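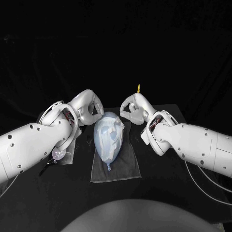 About the Belholm Robotics Club

Belholm Robotics Club is the after-school robotics group at Belholm School. It started with one kit arm on a trolley in the corridor outside the science labs. We now have our own room on the ground floor, and 72 pupils on the register across Years 9 to 13.

The club is run by Godfrey Koech, who also teaches design and technology. Older pupils lead most of the sessions and write most of the task sheets.

What we do

New members spend their first half term on basic wiring, simple code and safe working. After that they join one of two groups.

The Garkum group builds small wheeled robots from scratch. They design the chassis, cut the parts and write the control code, and the robots are raced at the end of the spring term.

The Povorer group works with two-armed robots and jointed hands. Their subject is handling: how to pick things up, hold them and put them down without damage. Balloons are a favourite test piece. They are light, they move when touched, and a thin pointed object in the other hand makes everyone concentrate. Soft items such as towels and tissue come up a lot as well, as they never lie the same way twice.

Each pair in the Povorer group plans a task on paper, sets out the table, runs it and keeps a log. A run that goes wrong is logged in the same way as one that goes right. The logbook reached entry 2277 at the end of last term, and the early volumes are kept on the shelf by the door for anyone who wants to read them.

The Molefe Cup

Every year we enter the Molefe Cup, a handling competition for school teams. Teams are given a list of tasks in September and have 30 minutes at the table on the day. Marks are out of 100, with part of the score given for the written log. We take two teams of four. Places are decided in a trial run in our own room, and any member of the Povorer group can put their name down.

Joining

The club is open to all pupils from Year 9 upwards. You don't need to have done any coding before. Sessions run after school from 3.45 to 5.15 in term time, and we ask members to come to at least one a week. There is no charge. Long hair must be tied back and bags left on the hooks outside.

Parents and carers are welcome at the open session held near the end of each term, when both groups show what they have been working on. To put your name down, collect a form from the school office or speak to Mr Koech in the workshop at lunchtime.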